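Notebook, gripper bench, Catdale shop
July 21, 2024
Entry by Matěj Krajčí

Picked up where Dalibor left off on the hand gripper (the Oltent one, green fingers). His last line reads "closes fine, mostly." I have learned to worry about "mostly."

Symptom: left finger lags the right on closing, and you can feel a click through the handle near the end of travel. Open is fine. It has always been good at letting go of things.

1. Slack in the left pad

Wiggled both pads by hand with the drive off. Right one solid. Left one has a bit of play where the pad meets its housing. Took the screw out, cleaned the threads, put it back with a drop of the blue stuff. Play gone. Click not gone, so that was a nice warm-up.

2. Drive belt

Cover off. Belt has seven teeth at one end that look chewed, the rest like new. Fitted a spare from the Plulden drawer and set the tension by plucking it, as Vlasta taught me. She hears a note. I hear a belt. Click gone, lag smaller.

3. Zero and open limit

Old offset in the config was 1914, which looks like a year and has no comment next to it. Zdislava says it was there when she started. Ran the homing routine again and let it pick its own number, old one kept in the file as a comment. Then opened the fingers all the way over the bare white tabletop between them to look at how the pads sit. Faces still point at each other, both of them angled in. The right pad is pale and scratched along the top and a little chipped on the lower edge, the left is scuffed but flat where it counts. Leaving both on for now. 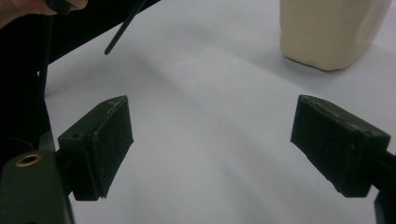
4. Cycle test

Ran 100 open and close cycles with nothing between the fingers. No click. Lag is down to where I can only see it if I want to, and by the end I did not want to.

Started the long run after that, 500 cycles on the foam block. It stopped partway with a current warning. Backed the belt off a hair, started over, went through clean — so I had it too tight. Vlasta will say she could have heard that from the parking lot.

Still open

Pads: ask Sawsan if the Oshima order from January ever had spares in it. The packing slip says yes, the shelf says no.

Config: whoever knows what 1914 was, please write it down here, even if it is embarrassing.

Belt: check tension again after the next full day of use. Old belt is in the tray with a tag on it. Dalibor, do not put it back in the drawer.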